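### 3.2 What ends up on the worktop

Of the ten households in the Wimura group, every one told us at the first visit that the worktop was kept clear. We then listed what was on it. Across the February visits the list reached 603 entries, which says something about worktops and rather more about first visits.

We sorted the entries by how long their owners thought they had been there. Kettles and toasters were left out, as they live on the worktop by general consent. The remainder fell into things in use, things on their way somewhere, and things that had stopped on their way somewhere and settled. Lids and shallow dishes did well in the last group. A lid has no obvious home once it has lost its pot, and few people are prepared to declare it a widow and throw it out. It goes beside the hob, then behind the bread bin, and by the third visit it is being wiped round.

Surface pattern seemed to matter more than we had planned for. The Broltmont kitchens have plain worktops, on which a stray item is hard to ignore. The Granström kitchens have pale, veined ones, and their owners overlooked more at the listing stage, including several items they were leaning on. Glossy black pieces such as the one in Figure 4 were remembered well on either kind. Clear and pale-coloured ones were not, and one household was surprised by its own measuring jug on two separate visits.

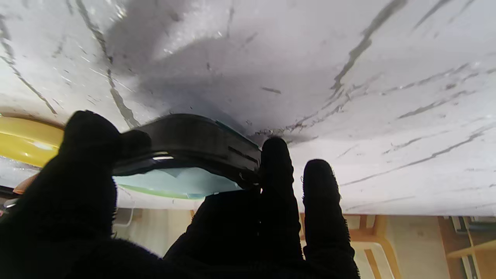 **Figure 4.** Glossy dark item with a curved rim and a light-blue translucent part, against a white surface with grey marble-like veining. Coded as "lid or shallow dish".

### 3.3 Coding disagreements

The two coders worked apart and met only to argue. Most of the arguing concerned the code shown in Figure 4. One coder held that a lid and a dish are different things; the other held that any lid turned over and given an olive becomes a dish. We merged the codes.

A second dispute, over whether a tea towel is an object or a condition of the room, was settled by the Rorus coding sheet, which has a box for textiles and no box for conditions. Entries that neither coder could name were kept under "other" and are left out of Table 2.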